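Small bedrooms get their turn as Kavent tidying month begins

07/11/2018

The small bedroom is the star of this year's tidying month at Kavent, and we couldn't be happier about it! After last year's sheds and garages, the home skills group has moved indoors for a run of 14 evening sessions, all of them about making a little room work harder.

Places went on offer in October and the first 10 sessions filled up in no time. Each one lasts 90 minutes and sticks to a single job, such as sorting a shelf, clearing under a bed or finding a proper home for the bits and bobs that end up on the floor. The opening evening was all about cubby shelves, and what a lovely, busy start it was — people were still swapping tips on the way out to the car park.
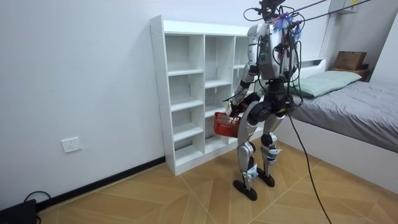
A tall white cubby bookshelf and a small red basket in the bedroom.

The advice for shelves like these is cheerfully simple. Keep the lower cubbies for things that get used every day, put one kind of thing in each basket, and leave a cubby or two free for whatever turns up next. Baskets with mesh sides went down especially well, as you can peek at what's inside without pulling everything out.

Still to come are evenings on wardrobes, toy storage and desks, plus a swap table at Thorlacius Hall where spare boxes and baskets can find a new home. Bring up to 2 items each, clean and in one piece please.

A few places remain on the last four sessions. Ask at the Kavent front desk, or leave your name on the sheet by the door at Thorlacius Hall.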